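De : Darius Bucur
À : liste Nasora
Objet : Re: kit Herneo, avis ?

Pushpa Kushwaha a écrit :
> Quelqu'un a essayé le kit Herneo en cuisine ? J'hésite encore.

Oui, et je suis conquis ! Monté en 52 minutes, le bras passe très bien entre le grille-pain et le tiroir.

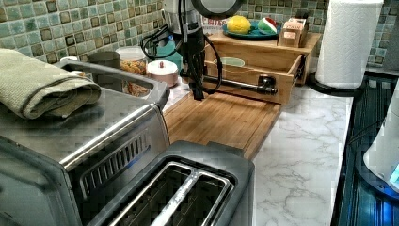 Photo : Valentin Lungu / Clultico

La pince existe en 2 tailles, prenez la petite (83 g) pour les plans encombrés. 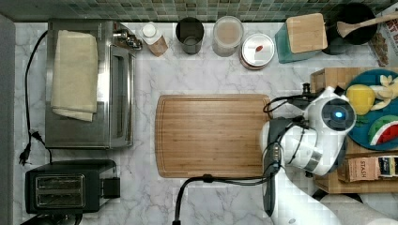
Caméra de poignet

Vendue à part, mais quel confort pour les approches serrées !
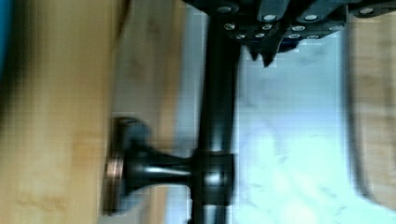
La pince vue du poignet, ça bouge un peu.

Je prête le mien en mai si ça te dit.

Darius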